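November
Words by the Plelleck food desk

Frying at home, without the fear

The woman behind Sasitz, the little supper club in Plelleck, has been frying things for 27 years and still gets excited about a courgette flower. "You hear it go in," she says, "and you know straight away if you've got it right!"

She learned from her grandmother, who owned one deep pan and no thermometer. A cube of bread went in first, and if it browned while you said a short prayer, you could start. These days she does use a thermometer - a cheap one - and tells everyone who comes to her classes to buy the same.

Her other big thing is draining. "People take such care over the batter and then leave it all in a heap," she says. "Spread it out. Kitchen paper for a minute, 2 sheets thick, then on to a rack so the steam can get away." Salt goes on at once, while there's still a shine on the crust.

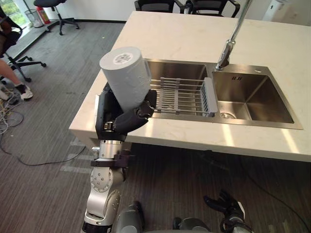

What to fry first

Onions, she says, without stopping to think. They're cheap, they forgive you, and a plate of onion rings makes any table happy. After that she'd try sage leaves, then small fish from the Marty market if you can get there before 9.

Her classes take 40 people over a winter, and I left mine smelling of batter and completely delighted. "Go home and make a mess," she told us at the door. I did, the same evening.

Contact us | Copyright Plelleck Food Pages | Back to top

Recent
A bowl of soup for 79p
Sasitz: the spring menu
Marty market, stall by stall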